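Serial Drama, Unit 4: The Cold Open
Handout to go with the lecture of March 5, 2024

Okay, so last time we got through the act break and I promised you something more fun. A cold open is whatever plays before the titles. It can run 2 minutes or 11, and I've seen both work in the same series.

My favorite one to teach is still the Gumton pilot. Natália Barreto wrote it, and she starts with a woman returning a library book (that's it, that's the whole thing!) and lets the librarian read the name on the card a little too slowly. Titles. You'll find the script pages in the reader. Please read them before you watch, because the pauses are written in and I want you to notice where.

Compare that with Cotport, season two, where Dirk Smits opens on a funeral and then keeps explaining who everybody is. I love that show, but the opening drags, and I think it's the dialogue. Everyone says each other's names! Sem asked in February whether a recap would have fixed it. Maybe, though then you lose the quiet bit at the graveside.

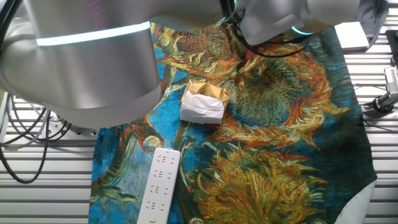

One more term for your notes: the "button," meaning the last line or look before the titles hit. Ilse Visser's buttons on Morkura are nearly always a look. Try writing one of each and see which feels more like you.

For next time: write a cold open for a series of your own, 2 pages at most, no voice-over. Put the button in bold so I can find it. If you're stuck for a premise, come by my office and we'll talk it through.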